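Reading time: 4 minutes

Golludard is looking for a weekend and evening host for our reading evenings in Murkuteck

Golludard is a small association which organizes reading aloud evenings in private homes. We started in January with a few neighbors who wanted to hear a book together instead of each one reading alone. Now we have evenings in three parts of Murkuteck and we need one more person to help us with the work. The position is part time and paid.

What is a reading evening

One person opens the home, up to 17 guests come, and one or 2 readers read aloud from a book for one hour and a half, with a pause for tea. After the reading there is talk, as long as the guests wish. We read novels, letters, travel stories and sometimes old cookbooks, which are more entertaining than one would think. The guests do not have to prepare anything. They do not have to speak either. Many of our guests only listen for the first few months, and this is completely fine with us.

The evenings are free for guests. The costs are paid by the members of the association and by the Lambert bookshop, which also lends us the books.

What you will do

You will prepare and lead the evenings in the north part of the town. In practice this means that you agree the date with the household, send the invitation to the guests, choose the reading together with the reader, and are present from the first guest to the last. You welcome people at the door, you show them where to sit, you watch the time, and you bring the talk gently to an end when the household is getting tired.

Between the evenings there is also some desk work. You answer letters and e-mails, keep the list of guests in order, and write a short report after every evening. The report is half a page. Please do not be afraid of it.

You will also visit new households before their first evening. A room does not have to be large. What matters to us is that everybody can hear the reader, that the reader has a good lamp, and that an older guest can stand up from the seat without help. We often move the chairs a little, and we always ask first.

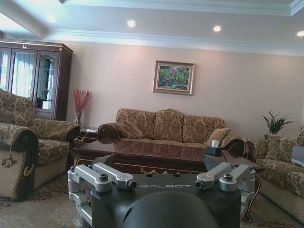
I was sure that my home was too formal for this, wrote Grultarent Street, number 2, in our guest book, and then after ten minutes people had their shoes off and were arguing about the ending. The same household has asked us to come back, and we would like you to be the host there.

Who we are looking for

We do not ask for a diploma in literature. We ask for a person who likes books and likes people, and who can stay calm when both are difficult on the same evening. You should be comfortable to speak in front of a small group. You should also be comfortable to be silent in front of it, when a guest needs time to find the words.

It is important that you are punctual. The households give us their evening, and we do not want to let them wait.

Good spoken English is necessary, but an accent is not a problem at all. A second language is welcome, as we would like to begin with evenings in other languages later in the year. Experience from a library, a school, a theater or a hotel is useful. If you have other experience that you think is useful, please write to us about it, we are curious.

You need to be free on two evenings in the week and on some weekend afternoons. A driving license is not required. The bus goes to all of our present addresses, and we pay the tickets.

What we offer

The pay is 600 a month before tax, for an average of ten hours per week. In the summer break there are no evenings, but the pay continues, and in this time we plan the program for autumn together. You receive a membership card of the Lambert bookshop and you may borrow as many books as you can carry.

In the first weeks you will go with one of our present hosts and see how different the evenings can be. Only after that you will lead your own. There is a trial period of two months.

We also search for readers

If the position is too much for you but you like to read aloud, please write to us as well. Readers come once in a month or less. You choose a text that you love and we help you to cut it to a good length. For each evening the reader receives 70, and a dinner if the household offers one. You do not need a trained voice. A slow and clear voice is enough.

How to apply

Please send us a letter of one page and a short list of your past work. In the letter, tell us about a book that you would read aloud to strangers, and which page you would start from. We do not need a photograph or your date of birth.

You can leave the letter at the counter of the Lambert bookshop in Murkuteck, in an envelope with the word Golludard on it. We answer every letter, also when the answer is no. The persons we would like to meet will be invited to one of our evenings as a guest, and we will have a conversation with them afterward in the kitchen.

Published by the Golludard association, 19 March 2019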